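The packing bench, Hisville workshop

Notes and pictures from the bench we set up at the back of the Hisville unit over the autumn. It covers the table surface, the small conveyor and the bin. Captions for the earlier stages are on the Clammont page and haven't been repeated.

## Covering the table

We used brown paper over the whole top and replaced it once in March, after a glue spill. A 5 m length from the roll does the bench with enough left to fold under.

## Marking out

The grid is dark blue tape, run lengthwise first and then crosswise. We ruled pencil lines before taping. The first try was done by eye and the lines drifted, so it all came up again. Press the crossings down hard or they lift.

## The conveyor

The belt is green and narrow, and it came out of a Cuypers kit that had been sitting in a box at Zakcombe. Bottles travel along it upright. The tall ones tipped at the start until we slowed the belt down.

## The bin

Blue plastic, open at the front, with a lip on an angle. We bought it in a mixed lot for $83. White foam goes in the bottom, cut flat with a bread knife. It takes some of the knock out of a bottle landing and it wipes clean.

## The bench as it stands

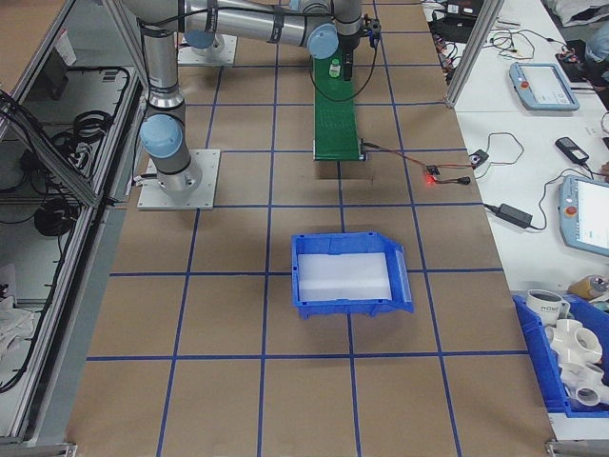
Milan Visser wrote in to ask whether the foam slides about in the bin, as he had lined a set of parts trays the same way and ended up using double-sided tape at the corners. He also reckoned brown paper marks too easily and that he would go to a vinyl sheet.

One small bottle on the belt, light green with a white cap. The bin sits past the near end of the conveyor, across one of the tape lines. The red light is on the little circuit board, and the cord from that side goes over to the white desk.

## Still to do

- Tidy the white desk.
- Get a second roll of blue tape.
- Try a thicker foam.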